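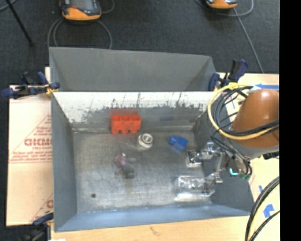

Cleaning a steep-sided bin takes more time than cleaning a flat tray of the same floor area, and most of the extra time goes on the walls. I have been keeping notes on this since December, when I gave up on general-purpose spray and started treating the floor and the walls as two separate jobs. The floor collects scuffs and faint scratches, which spread the light and look worse than they are. The walls collect runs. The pale far wall, with its dark grey streaks going straight down from the rim, is the typical case: the marks are vertical, they begin at the top edge, and wiping across them widens them.

The method I use now is as follows.

Empty the bin completely. Small items go in a bowl, soft items go in a separate bag. A plush toy left in while the walls are being wiped will take up whatever comes off them, and grey fabric hides it until the toy is put down on something white.

Brush out the dry dirt before any liquid goes in. I use a 50 mm paintbrush with the bristles cut down by a third. Work from the rim to the floor, then from the edges of the floor to the middle, and lift the dirt out with a damp cloth.

For the walls, mix the Kolev concentrate at 5 ml to 400 ml of warm water. The label gives a stronger mix for floors in garages and I would not use that on a painted or coated surface. Wet the cloth, wring it out and hold it against the mark for a minute. Then wipe upwards, towards the rim, in single strokes. Turn the cloth after each stroke. Wiping down takes the loosened dirt into the corner where the wall meets the floor, and that corner is the slowest part of the bin to clean.

For the floor, use plain water first. If a dark spot stays put after two passes, run a fingernail over it. A stain feels level with the surface and a hole does not. I spent a good part of one evening scrubbing a drilled hole in a Salgate tray, so I now do this check early.

Scratches are left alone. I tried a fine polishing paste on a spare panel and it produced a bright patch with a hard outline, more obvious than the scratches had been.

The small things get done last, in the bowl. Studded plastic bricks want a soft toothbrush run along the rows, then across them. Shiny metal cups should be dried straight away with a lint-free cloth or they spot. Plain blocks only need a wipe.

On cost: the Kolev bottle was 235 ml and is still more than half full. I went through one pack of Detitz cloths in the same period. They shed for the first two washes and are fine afterwards.

The table underneath needs protection as well. Light wood shows every ring, and the mix above leaves a dull mark if it is left to dry on an oiled top. An old towel folded double is enough. Lift the bin on to it, don't slide it.

Next job is the outside of the rim, where the tape residue is. White spirit shifted it on the spare panel but softened the coating slightly, so I will be trying cooking oil first and leaving it on overnight.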